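# Small rules for a simulated table

I wrote the first version of these rules in November, in a notebook, and I was the only one who followed them. Now two of us build test scenes at Hutapea, and my colleague Anisa Ngau asked me to put them somewhere she can find them. So I put them on my blog, where I can find them also.

The first rule is about units. Everything is in metres and kilograms, also the small things. When I started I had a mug modelled in centimetres, and the physics engine believed it was the size of a house. It took me 2 days to understand why the arm was thrown out of the room at the first step. Please check the units before you check anything else.

The second rule is about names. An object gets a colour and a noun, for example "yellow_mug" or "red_plate", and never a number alone. If you write "object_26" in the results, you will have to open the scene again to learn what it was. I did this many times and I don't recommend it.

Third, each object must start at rest. Let the simulation run for 4 seconds before the arm receives its first command. A crate that is placed one millimetre inside the table will jump, and then you measure the jump and not the robot.

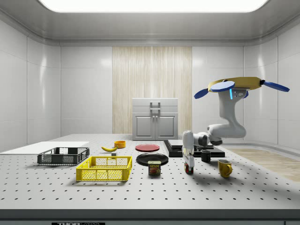

Fourth, keep the gripper slow when it is near the table surface. We use one speed limit for free space and a lower one for the last part of the approach. In simulation nothing breaks, so it is tempting to forget the limit, but the same controller will one day run on a real arm with a real table under it. I learned the habit at my previous job at Zalari, where a bent finger meant a long form to fill in and a long wait for the spare part.

Fifth, write down the random seed. Write it in the file name, not in the comments. Anisa prefers a separate log file, and we have discussed this more than it deserves. For the moment we do both.

Sixth, do not tidy the scene to help the robot. If a trial fails because the can was too close to a plate, this is a result and it stays in the table. In our last batch we had 62 trials, and I was tempted to remove some ugly ones. They are all still there.

I am less sure about friction. My old values came from a Pindel spreadsheet that was passed from person to person, and I could not find who measured them or on what surface. Until we have our own measurements, I write "not verified" beside each value. It looks a little shameful in a report, but a reader should know it.

There is also the question of collision shapes. Simple boxes are fast, but a box around a bowl closes the bowl, and then nothing can be put inside. For bowls, mugs and open crates I now split the shape into several convex pieces. For cans and plates I keep it simple. If you have a better way for thin slotted walls, please leave a comment, as mine is slow.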